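Warance Desk Supply
Home > Writing and marking > Highlighters > Rose, clear barrel

Rose Highlighter, clear barrel
Item 939
Sold singly or by the box of 300

A slim highlighter for people who mark a lot of pages and want to see when the ink is coming to its end. The barrel is pale pink and see-through, and the ink inside is a strong red-orange color. On the paper the line is much softer than the ink looks in the barrel. Customers sometimes write to us that they received the wrong color, so please make one line on white paper before you send it back.

We keep this item together with the clear desk trays, because most schools and offices order both. The tray is rectangular and shallow, with raised ridges, and it stays at the back of the desk where the hand does not push it. You can order it separately as item 918. 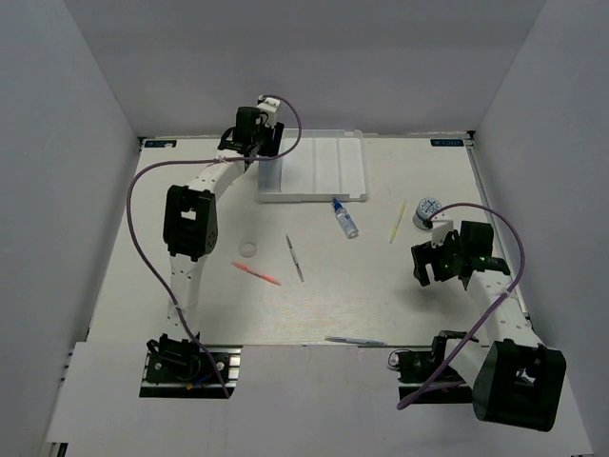

The tray does not have a lid. If you need to carry pens from one room to another, take the zip case from Amham, which you find on the page Cases and rolls. For a desk that stays in one place, the open tray is more comfortable, and it is easy to wash under the tap with a little dish soap. Please do not put it in the dishwasher, the plastic can bend.

Details of the highlighter

Color name: Rose
Barrel: slim, see-through, pale pink
Cap: clear, without color, rounded end
Printing: ROSE HIGHLIGHTER along the barrel, dark red letters, with a small A in a circle
Tip: chisel, for wide and narrow lines
Ink: water-based
Refill: no
Country of delivery: see the page Shipping

How it writes

We tested it on the papers we sell. On normal copy paper it dries quickly and does not go through to the other side. On the Brerik exercise books it is also good, only on the thinnest one you see a light shadow on the back. On glossy paper you must wait a little before you close the page – if you are left-handed, wait a little more. Over gel pen it can smear. Over pencil it is fine, but the pencil is then difficult to erase.

Because the cap has no color, please look at the barrel when you choose from a mixed cup. The name is printed along the length, so you can read it when the pen lies on its side. 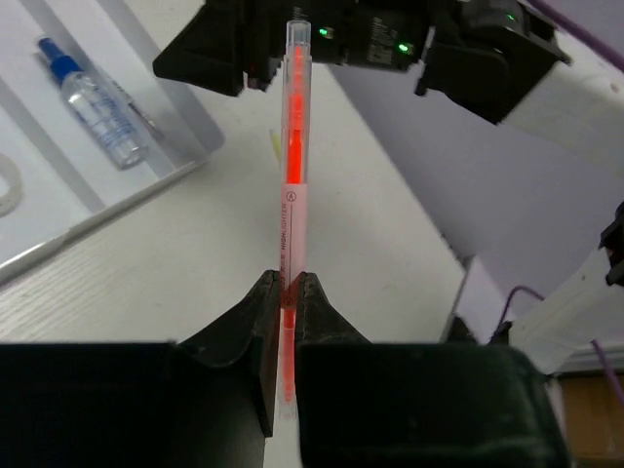
Close the cap until you hear the click. When the tip was left open over the night, put the cap back and let the pen lie flat for a few hours before you try it again. It is better to store the pens lying down than standing, and not on a window sill, where the sun makes the pink of the barrel weaker.

Ordering

Single pieces are sent in a paper envelope, boxes in a carton. Up to 1,000 pieces we send from our own stock, for a bigger quantity please write first and we will tell you the date. Trays are packed with paper between them and travel in a separate carton. Mixed boxes with other colors are not possible for this item.

Schools can pay by invoice. Please write the name of the school and the name of the person who will receive the goods, otherwise the driver has to call us from the door.

From our customers

"I use it for correcting the translations of my students. The line is gentle and I can still read the text after copying. I would be happy for a bigger cap, mine I am always losing." – Janka Kováčik

"Good color, but I expected it more red. The tray is a little longer than our old one from Vlček and did not fit in the drawer, so now it stands on the desk." – Oľga Polák

Goes well with

Clear desk tray, item 918
Brerik exercise book, lined
Amham zip case, small

Page updated Jun 15, 2024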